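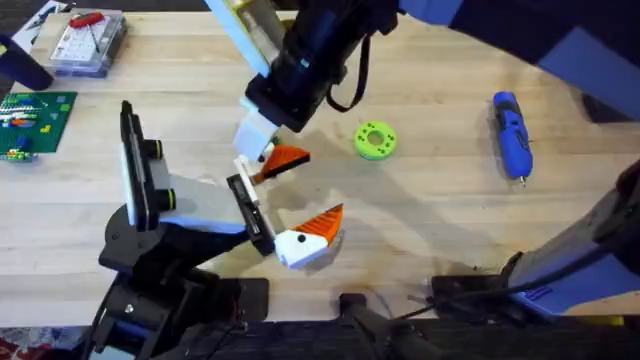 What is a budget forum in the town of Kuvholm?

A budget forum is an open session of the Kuvholm town council at which residents may speak on the draft budget before the council votes on it. Forums are held each May in the council room on Bekska Street.

Background

The town charter first required only a printed notice of the draft budget. Residents could reply by letter, and the clerk read the letters into the record. The charter was later changed to add a spoken session, after a dispute over patrol hours in the Juvov district. Council member Rodel Samonte wrote the text of the change.

Procedure

The clerk posts the draft budget 23 days before the forum. Copies are kept at the town office and at the Abella branch library. A person who wishes to speak signs a sheet at the door, giving a name and the part of the budget to be discussed. The sheet closes at 7 p.m., when the session opens.

Speakers are called in the order in which they signed. Each has three minutes. A speaker for a group of at least 10 residents may have six minutes, but the other members of that group then give up their own turns. Council members may ask a speaker to repeat a figure or name a source. They do not debate. Written statements are accepted until noon on the day after the forum and are limited to 375 words.

Department heads attend and sit apart from the council. The police chief and the fire chief each give a short report before the first speaker is called.

Effect on the budget

Comments made at a forum do not bind the council. The clerk prepares a summary, sorted by department, and the council must enter it in the record before the final vote. Any change to a department's total made after the forum has to be read aloud – with the old and new amounts – at the voting session.

Limits

The forum covers the general fund and the road fund. Water and sewer rates are set under a separate rule and have their own hearing. Complaints about a named town employee are not heard and are sent to the clerk in writing. The forum may run over to a second evening if 12 or more speakers remain on the sheet at 10 p.m.

See also

Kuvholm town charter
Juvov patrol district
Road fund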